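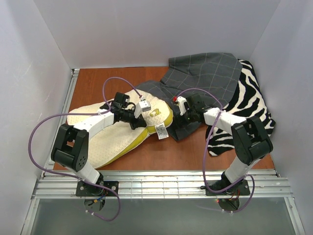 3. Percepción y planificación del agarre

3.1. Arquitectura de software

El sistema se organiza en dos procesos que se comunican por memoria compartida. El primero, Tirgate, recibe las imágenes de la cámara fija y de las cámaras de muñeca, les asigna una marca temporal común y publica un estado sincronizado. El segundo, Mellor, ejecuta la política bimanual y entrega consignas articulares al controlador de bajo nivel. Esta separación permite reiniciar la política sin perder la referencia de los brazos, una limitación ya señalada por Chowdary y Annamalai en la versión anterior del planificador.

La segmentación de la pila de tejidos se realiza sobre la vista fija. Las piezas lisas se separan por color y textura; las estampadas a cuadros o a rayas exigen un tratamiento distinto, porque los bordes internos del estampado generan falsos contornos. Para estos casos se entrenó una cabeza adicional que estima, para cada píxel, la probabilidad de pertenecer a un pliegue y no a un motivo impreso. El conjunto de entrenamiento consta de 3000 recortes anotados, de los cuales 568 se reservaron para validación.

3.2. Selección del punto de agarre

Dada la máscara de una pieza, el planificador genera candidatos sobre las crestas de los pliegues y los ordena según tres términos: altura local, distancia al borde visible y alcanzabilidad cinemática. El tercer término se evalúa para ambos brazos a la vez. Si los volúmenes barridos se intersecan, el par se descarta — incluso cuando cada trayectoria sea válida por separado.

La aproximación final se controla con la cámara de muñeca (figura 2). En esta fase la vista fija pierde utilidad, ya que los propios eslabones ocultan la zona de contacto. 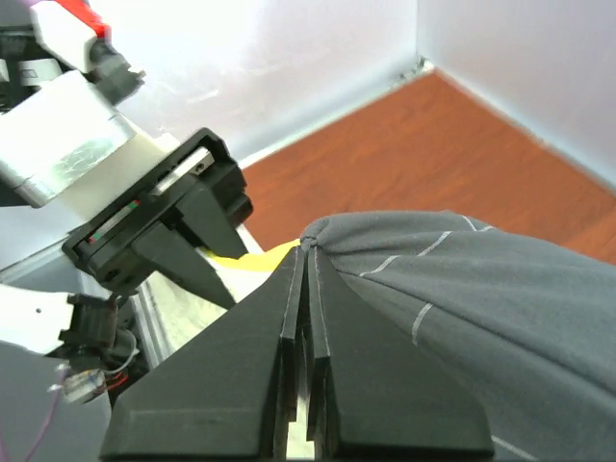 Figura 2. Vista desde la muñeca derecha: tejido gris pinzado entre las puntas de los dedos y, a la izquierda, la segunda pinza con un material amarillo.

El estimador de contacto combina el error de posición de los dedos con la deformación aparente del tejido en una ventana centrada en las puntas. Un agarre se acepta cuando ambas señales superan su umbral durante 2 ciclos consecutivos; en caso contrario, la pinza se abre, retrocede y solicita un nuevo candidato. Las costuras de contraste plantean una dificultad particular: al curvarse con la tela, el flujo óptico las interpreta como desplazamiento de la pieza completa. Se optó por enmascararlas antes de calcular el flujo.

De los 682 intentos registrados se excluyeron del ajuste de umbrales aquellos con marcas temporales incompletas. El resto se utilizó sin filtrado adicional, con los parámetros descritos en la sección 4.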